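Bravance Short Film Season - Programming and Selection Meeting

Minutes of the meeting held in December, 14:00, Andden Rooms, upper floor
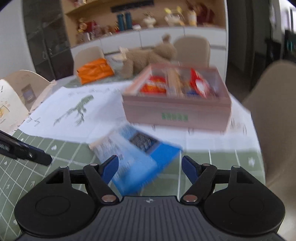
Olaia Aguirre asked whether the acting prize should be judged on the full films or on the extracts supplied by the production companies, as last season's rules allowed either and two jurors had scored on different material. She said that a supporting part of four minutes cannot be assessed from a ninety-second extract, and asked for the point to be taken before the rest of the agenda. The chair agreed.

1. Acting prize: material to be viewed

It was noted that rule 7 refers to "the submitted work", a term not defined elsewhere in the rules. After discussion it was agreed that the submitted work means the complete film in the version entered, with end credits. Extracts may be used at the award evening only.

Jurors who cannot view a complete film by the scoring deadline will record no score for it. A missing score will not be treated as zero. The average will be taken over the scores received, with a minimum of three.

Action: Olaia Aguirre to redraft rule 7 and circulate before the next meeting.

2. Minutes of the previous meeting

Accepted with one correction. Under item 5, "Cabello to supply subtitles" should read "Cabello to check subtitles supplied by entrants".

3. Entries received

Entries closed at midnight on the last day of the previous month. The total is 643, of which 192 are fiction with at least one credited professional actor and are therefore eligible for the acting prize. The remainder are documentary, animation, or fiction with non-professional casts.

A question was raised about animated films with credited voice actors. The present rules exclude them. It was felt that the exclusion was hard to defend, but that it could not be altered after entries had closed. To be considered for next season.

Three entrants had submitted the same film under different titles for different categories. The earliest submission in each case will stand and the others will be withdrawn. Fees for the withdrawn entries will not be returned, as set out in rule 3.

4. Preselection

Preselection will be carried out in pairs. Each pair will view a block of films and mark each one yes, no or discuss. Films marked differently by the two viewers go to a third viewer, whose mark is final. This replaces the points system, which had produced a large group of films in the middle of the range with nothing to separate them.

It was agreed that the list going forward for the acting prize should be no longer than 41 films. A lower figure was proposed but not supported.

Viewers will declare any connection with a film's cast, director or producer before opening the file. The declaration form has been shortened to one page. It was pointed out that the form asks about family and employment but omits agents, and that several viewers share an agency with entered actors. Wording to be added.

Action: declaration form to be amended before blocks are sent out.

5. Screening venue

The main screenings will again be held at the Norneo, with 35 mm projection not available this season. All prints will be digital. Entrants who indicated a film print on the form will be asked for a digital copy.

Sound levels at the last season were too high in the front rows during the second programme and too low throughout the fourth. The Norneo has proposed a fixed level for all films, set at a test run. This was accepted, on condition that the test is attended by someone from the programming side and that at least one dialogue-led film is included in it.

The bookings report was received. Total admissions for last season were 1,556 across all programmes. The late programme was again the weakest, and it was agreed to start it half an hour earlier, at 20:30.

6. Question-and-answer sessions

Sessions after screenings overran on every evening last season, in one case delaying the next programme. The following was agreed:

Each session to last no more than fifteen minutes.
Two guests on stage at most, plus the host.
Actors to be invited as well as directors where the film is on the acting list.
Host to take the first question from the floor, with no prepared opening question.

There was disagreement on the last point. One view was that audiences are slow to begin and that a prepared question helps. The other was that prepared questions had used up most of the time. The point was put to a vote and carried by one.

7. Subtitles

Cabello reported by letter that files had been checked for the first block only. The commonest faults were late timing and white text over light backgrounds. Entrants will be given ten days to correct and resubmit. Films not corrected in that time may still be shown, but the programme notes will state that subtitles are as supplied by the entrant.

8. Programme notes

Cast lists to be printed in the order given in the film's own credits. Biographies limited to sixty words. Previous awards to be listed only where the entrant has supplied the year and the name of the awarding body.

9. Any other business

A request from an entrant to replace a film with a re-edited version was declined. The version entered is the version judged - see item 1.

The heating in the upper room was raised. To be taken up with Andden.

Next meeting: same place, 14:00, after the first preselection blocks are returned.

The meeting closed at 16:10.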